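Section 6: Fitting the Redel folding table top

This section covers fitting the white table top to the Redel wall bracket, setting the height and checking the table before use. Read it through once before you begin. If your bracket is not yet on the wall, go back to Section 5.

You will need:
A cross-head screwdriver
The hex key from parts bag C
A spirit level
A pencil
A soft blanket or dust sheet

CAUTION: The table top is heavy along the hinged edge. Two people should lift it into place. Keep children and pets out of the room until step 7 is done.

6.1 Fitting the top

1. Lay the blanket on the floor and place the top on it, face down. The hinge plates should face you.

2. Check that both hinge plates are tight. They are fitted at the factory but can work loose in transit. Tighten with the hex key if needed. Do not use a power driver.

3. Pull out the locking pin on the left of the wall bracket and turn it a quarter turn so that it stays out.

4. With one person at each end, lift the top and lower the hinge plates on to the bracket. You will feel them drop into the slots.

5. Turn the locking pin back and let it spring in. If it does not go fully home, the top is not seated. Lift it off and repeat step 4.

6. Swing the leg down until it clicks. Put the level on the table and turn the foot until the bubble sits in the middle.

7. Fit the two safety screws from parts bag C through the bracket and into the hinge plates. The table must not be used without them.

Note: On walls that lean, the table may be level one way and slightly out the other. Use the plastic shims from bag D behind the lower edge of the bracket - not behind the top edge.

6.2 Everyday use

The top has a sealed surface and can be used for food, hobbies and desk work. Spread heavy things out and keep them towards the wall side where you can. The load limit is 40 kg with the leg down. Do not sit or stand on the table.
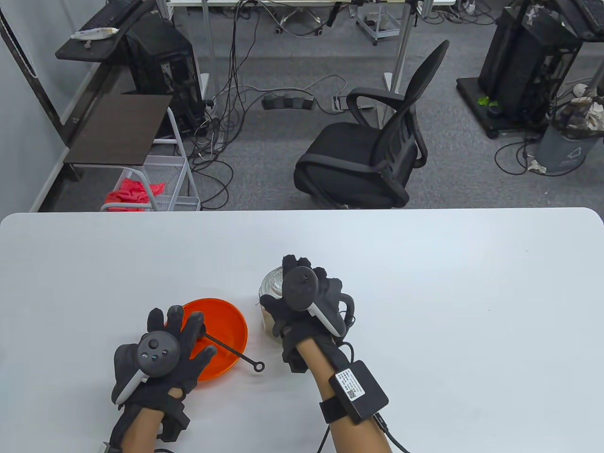

Fig. 6.2 White top in use, with bowl and lidded jar.

Clear the table before folding it. Lift the free edge a little, press the leg catch and fold the leg flat against the underside before you lower the top. Keep fingers away from the hinge line.

6.3 Cleaning

Wipe with a damp cloth and a drop of washing-up liquid, then dry. Do not use scouring pads or bleach. Tea, turmeric and ink should be wiped up straight away as they may leave a mark. Stand hot pans on a mat.

Check the safety screws every December, or sooner if the table has been moved. A drop of light oil on the locking pin will keep it running freely.

Spare feet, shims and screws can be ordered from Goicoechea. Quote part number 104 for the complete screw set.

Section last revised: November 14, 2020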